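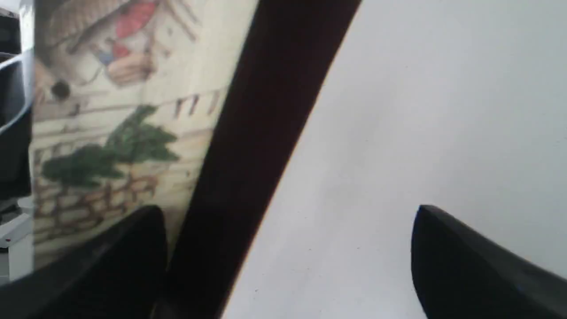 4.2 Printed pictures in everyday keeping

The households and small shops that took part in the Wumberg survey own far more pictures than they would ever think to call pictures. When we asked people to show us their illustrated things, they went first to the walls, and only after a cup of coffee and a bit of wandering did they get to the books, the boxes, the calendars and the fans in the drawer by the window. By the end of 2025 the survey had taken in 400 of these objects, and we are still fond of a good many of them.

We group them by how the picture is met in the hand. A flat panel, such as a book cover or the side of a box, gives up its drawing all at once. Figure 3 belongs to our second group, the folding things, where the picture has to be opened before it can be looked at, and where the creases become part of the drawing whether the painter wished it or not.

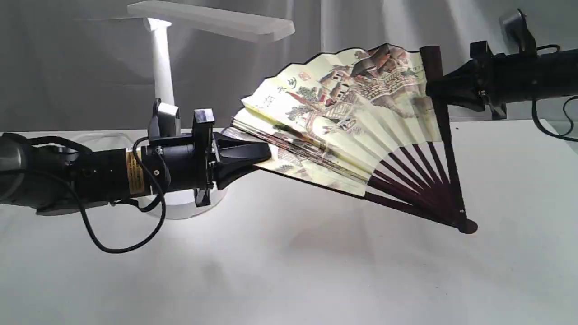
Figure 3. Folding fan, opened. Landscape with tiled roofs, rocky hills and trees on a cream to pale yellow leaf; calligraphy and a small red seal mark near the upper left edge; reddish-brown wooden ribs.

Strickland objects to this grouping, and does so at some length, on the grounds that a fan is made to move air and that its owners hardly look at the leaf at all. We have gone back and forth over the point many times, and we take it seriously. In our talks with owners, though, 33 people could tell us what was drawn on a fan they had put away for the season, and 9 of them went on to tell us where the little houses stood and which way the hills ran, with a good deal of pleasure in the telling. The Wimeck checklist, which we used for storage questions, has no line for this kind of remembering, and we ended up writing it in the margins.

Storage itself turned out to be a homely business. Boxed things stayed on open shelves, picture side out, and were dusted when company was coming. Fans were kept closed, often in the paper sleeve they were sold in, and the Zadodus households liked to lay them flat under the table linen. Several owners told us they open theirs once in March, let it rest for an afternoon, and fold it up again along the old creases.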